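Maron Pouch: two-arm bag opening and stick loading

Readme for the dataset and the baseline policy

Hello, and thank you for downloading this. Maron Pouch is a collection of demonstrations in which a pair of robot arms pick up a soft drawstring bag, open its mouth and load a pair of wooden sticks into it from a small stand. We put it together to study one fairly narrow question, namely when a two-arm policy ought to let go with one hand, and it has grown a bit since then, so please bear with the length of this file.

Why the letting go matters

With a stiff box you can put it down, walk away and come back to find it the way you left it. A cloth bag is far less obliging. Two grippers can stretch the mouth open nicely, but then both are busy, and one of them has to leave in order to fetch a stick. As soon as it does, the cloth folds over and the opening may close up altogether. Our early policies, trained on plain action chunks, were very fond of hanging on with both hands for ever, and when they did let go they often did it in the middle of a swing, which made the bag twist.

The method we call Kerden adds a small second head to the policy. It predicts, for each arm separately, whether that arm is holding, leaving, fetching or coming back. The phase labels are fed into the action decoder along with the camera features, and that is really all there is to it. We had a much grander version with a learned cloth model, and we may go back to it one day, but the small one did better in every comparison we ran and was a good deal easier to train.

What you get

The recordings are split into two folders. The one called pirken holds the demonstrations made by teleoperation, and the one called chang holds policy runs, including the failed ones, which we would encourage you to look at (we learnt more from them than from the good runs!). Each episode has the camera streams, joint positions and gripper openings for both arms, and the phase labels. Labels in pirken were added by hand after recording. Labels in chang are the ones the policy predicted for itself, so please don't mix them up when training.

There are 12 stand placements in all, of which 6 are used for training only. The rest are kept back for testing, and we would be grateful if you could keep them back too, so that results stay comparable.

Arm naming

Left and right always mean the robot's own left and right. In a view that faces the robot the right arm therefore turns up on the left side of the picture, and we have muddled this ourselves more than once. The field arm_id is the one to trust.

How the baseline does

Kerden finishes the task more often than the plain chunked policy on the held-back placements, and the gain is nearly all in the step where one arm leaves the bag. Picking up a stick is much the same in both. When Kerden fails, the usual story is that the returning stick catches on a fold of cloth and the policy carries on as if it had gone in. A full training run takes roughly 7 hours on our machine.

Known problems

Shadows from the arms fall across the mat and move about as they work, and a policy trained on a single view tends to react to them. Using both views helps. Depth is not included. The phase labels can also be a few steps out at the boundaries, especially between leaving and fetching, where even the people doing the labelling didn't always agree with each other.

If you use the set in your own work, please cite it as Maron Pouch and say which folder you trained on. Corrections to the labels are very welcome and will go into the next release, which we hope to have ready in June.

Two views from the recordings

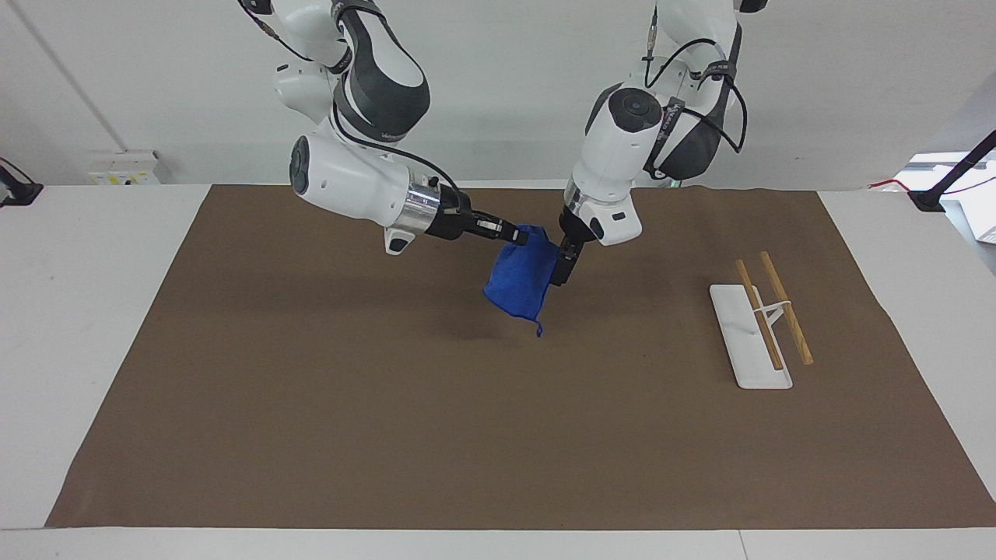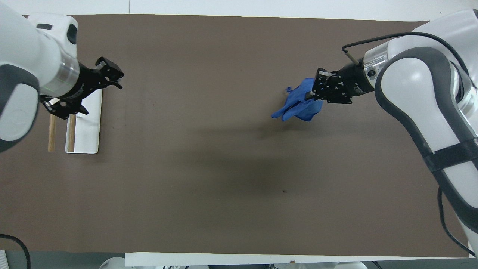

Maron Pouch, workspace view (first) and overhead view (second). Both show the blue cloth held clear of the mat, by two grippers in the first and by one in the second.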